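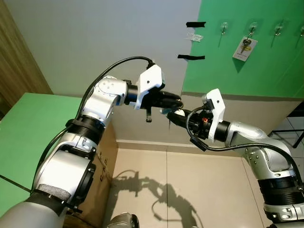 ## 3. Instalación del deshumidificador Brimimis

1. Coloque el aparato sobre un suelo firme y nivelado, con 20 cm libres a cada lado.
2. Saque el depósito y retire la espuma de transporte del flotador.
3. Conecte la manguera de desagüe — opcional — a la toma trasera.

> **Precaución:** espere 3 horas antes del primer encendido si el aparato ha viajado tumbado.

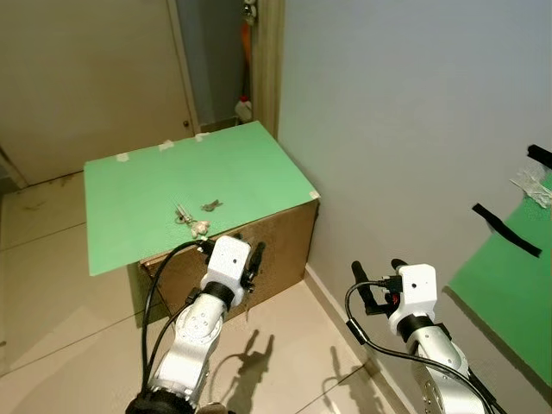 **HERRAMIENTAS Y SUPERFICIE DE TRABAJO**

Trabaje con las piezas pequeñas sobre una tabla plana. El filtro Paquette (ref. 1112) entra con la flecha hacia dentro.

4. Encaje la rejilla hasta oír el clic.
5. Enchufe el cable y elija el modo continuo.

Nota: el aviso de filtro se enciende a las 168 horas de uso. Para apagarlo, mantenga pulsada la tecla de reinicio.

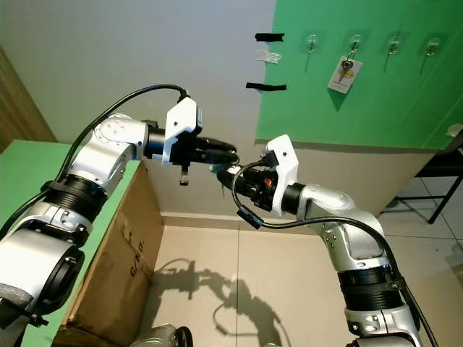 *Fig. 3. Dos brazos con las pinzas enfrentadas.*

6. Vacíe el depósito antes de mover el aparato.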